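Keeping the Night Bus Running in Fliltstead

The 500 leaves Fliltstead at 2 a.m. and gets to Hebden a little before the first bakery opens. 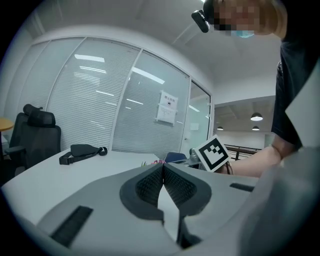
The woman who has driven it for six winters did not want her name in print. "People on the bus know me," she said. "That's enough." We talked in November, after her shift, over toast and two pots of tea.

She came to the night route from school runs and says she would not go back. The pay is slightly better, but mostly she likes the road. "There's one set of lights between the depot and the reservoir, and it's usually green. I can do the whole top road without touching the brake more than I need to."

Her passengers are mainly people coming off work or going to it. Cleaners get on at the hospital. A group from the Haltia packing plant gets on at the Sornesari turn, and most of them are asleep before the hill. She wakes the ones she knows. "I used to shout the stop. Now I put the inside lights up a bit when we're close, and they stir by themselves."

The county wanted to end the route last spring. Its case was that too few people used it. A petition went around with 400 signatures, and the service was kept for another year, with one stop removed. She is still annoyed about the stop. "It was the one by the nursing home. Now they walk down to the main road, and there's no sidewalk for half of it. I've told the office. I tell them every month."

Asked about trouble, she shrugged. There is some, mostly in December, and mostly people who have had too much to drink and want to talk. Ice worries her more. The shelter at the top of the hill faces the wrong way, and when the wind is from the north she lets people wait on board — officially she is not supposed to.

She sleeps from nine until three with the curtains pinned shut. Her sister thinks it is no way to live. "She gets up at six and sits in traffic," the driver said. "I see the sun come up over the reservoir most of the year, and then I go home to bed."

The route comes up for review again in the spring. She has already asked for the same shift.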